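When Hedvika Bednárik moved out of the house in Plavden, she paid for 16 boxes and filled 269. The mover's quote went up twice before Thursday.

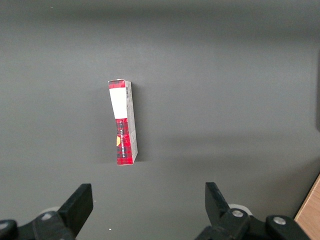 Most of it came from the kitchen and the hall closet. She had kept spare cords, old keys and the manuals for two ovens she no longer owned.

She sold what she could in Skurasero and made $699. The rest went to her sister or to the dump.
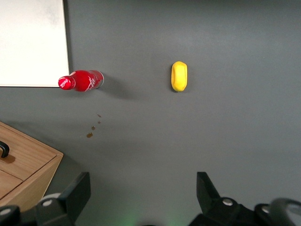
What movers charge for

Weight matters less than stairs. A third-floor walk-up can add some $1000 to a local job.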